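We use cookies to remember your settings. Accept | Manage

Posted in: Meeting notes, Motion planning

Pledik software sync — minutes, July

Present: Lurdes Aguiar (chair), Inês Veloso (minutes). Sultel sent no one.

1. Minutes of the last meeting approved with one fix: the planner timeout is 2000 ms.

2. Push planner. Inês reported 605 logged runs on the Min branch, 54 of them aborted. Most aborts come from the contact check firing before the tool reaches its start pose. Lurdes wants the check moved into the controller — the planner only sees stale joint states. Agreed. Inês to open the ticket.

3. Perception. Block poses still jump when one block hides part of another. Filter window stays at 13 samples until the replay tool can compare settings.

4. Prisine logger. Timestamps now come from the controller clock. Old logs will not be converted.

5. AOB. Config files to be kept in the main repo, one per cell.
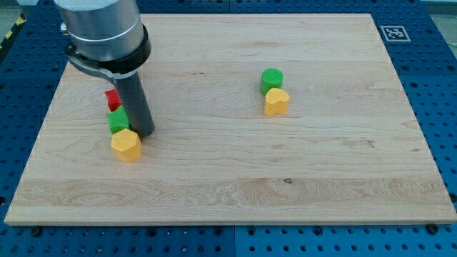 Item 3 returns next meeting with replay results. Closed at 11:40.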